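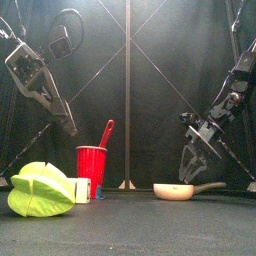 Small Things on a Plain Table: Toy Tableware and the Play Tray
Notes for the speaker
Hebden Early Learning Service, June staff session
Speaker: Declan Ellwood
Chair: Nizar Rizk

Opening

Good morning, and thank you to the Plerach Center for the use of the hall. Please confirm that the back rows can hear before going further. Sign-in sheets will be collected at the break.

This session concerns the toy kitchen pieces held in our play rooms: the pans, plates, cups and loose items that are used with them. It follows the storage review completed in spring. Staff who attended the Adska session on sand and water will find that some of the language carries over, and the handout uses the same headings.

The slide behind me shows a small pan on a dark gray table, one of a small collection of toy objects. Leave it up while the first part is given. The pan is a familiar item in every room of the Service, and most of you will have picked one up off the floor this week.

Part One: What We Hold

The review recorded 358 pieces across the Hebden rooms. Of these, 300 were returned to use and the remainder were withdrawn. Withdrawn pieces had split edges, missing handles or surfaces that could no longer be cleaned to the standard set out in the hygiene policy. (Pause. The full list is in the appendix to the handout. Do not read it aloud.)

Three observations from the review should be reported.

First, pans were in better condition than cups. Staff in the younger rooms suggested that cups are more often stood on, and the review accepted this view.

Second, plates had been stored in stacks with other toys on top of them. The Flalard shelving now being fitted has a shallow upper tier, and plates are to be kept there on their own.

Third, sets had been mixed. A child who wishes to serve a meal for two may find one plate, a lid that fits nothing and a large number of vegetables. The Service does not require that sets match in color. It does require that each tray offer something to cook in, something to eat from and something to serve.

(If asked about replacement costs, refer the question to Nizar Rizk. The figures have not yet been approved.)

Invite one or two comments from the floor at this point. The chair will hold longer questions until the end. Water is available at the side of the hall.

Change the slide before beginning Part Two.
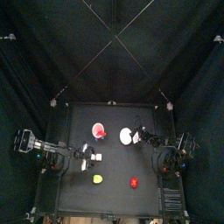
Word count, Part Two: 620

Part Two: Setting the Table

Ask the audience to look at the white round plate and the white cup. The cup has a red object in it that sticks out to one side, and there are small blue pieces at its base. Two small white blocks are also in view. Allow a moment of quiet before speaking again.

It is useful to consider what a four-year-old might make of these pieces. The blocks could be sugar, bread, tofu or soap. The blue pieces could be berries, or they could be something spilled that now has to be dealt with. Staff are asked to let the child name them. An adult who announces that the blue pieces are berries has closed off a good deal of talk, and the child will often go along with it out of politeness.

The dark surface deserves mention as well. White tableware shows up clearly on black, and children who find a crowded patterned cloth hard to read may find a plain dark table easier. Rooms that now use the flowered cloths may keep them for group meals. For small tray work, the Service asks that a plain surface be offered at least once in the day. A dark mat from the art cupboard is acceptable -- please wipe it first.

Spacing should be considered when the tray is laid out. A plate needs clear space beside it. Children reach across one another, and sleeves catch on handles. Pans should be placed with the handle turned in from the table edge, as we would wish to see at a real stove. This is a habit that families have told us they value.

On the matter of cups: a cup is frequently used as a container for things that are not drinks. Staff have asked whether this should be corrected. It should not. Putting in, tipping out and putting back are part of the work of this age, and the cup suits them well. The limit is size. Any loose piece offered to children under three must pass the choke gauge kept in each room, and a piece that fails is to be taken to the office the same day. No exception applies to favorite toys or to items brought from home.

Clearing away is part of the activity and should be given its own time. Fifteen minutes before lunch has worked in the Plerach rooms, where children sort the pieces themselves: plates on the upper tier, pans below, small items in the lidded tub. A late start leads to adults doing the sorting and children waiting at the door with their coats half on.

Washing is carried out at the end of the session by the closing member of staff. Warm water and the usual detergent are sufficient. Pieces are to be laid out to dry singly and must not be put back in the tub damp. Cups should be turned upside down.

A word on recording. Observations made at the play tray may be entered under language, number or social development, whichever fits. Short entries are preferred. "Served two plates and asked who wanted more" is a complete observation and does not need a paragraph after it. Please write down the child's own words where they were heard clearly.

(Here the speaker may tell the account of the child who charged the whole room for soup, if time allows. Omit the name.)

Practical exercise

Tables have been laid at the back of the hall. Each group should take one tray, set it out for two children and then set it out again with half the pieces removed. Groups should discuss which layout they would rather sit down to, and note any piece they were reluctant to give up. Nizar Rizk will go around with spare handouts.

Questions and close

Take questions for as long as the chair permits. Questions on shelving dates should be sent to the Flalard contact named on the back page. Remind room leads that inventory forms are due at the end of June, and that choke gauges can be collected from the desk on the way out.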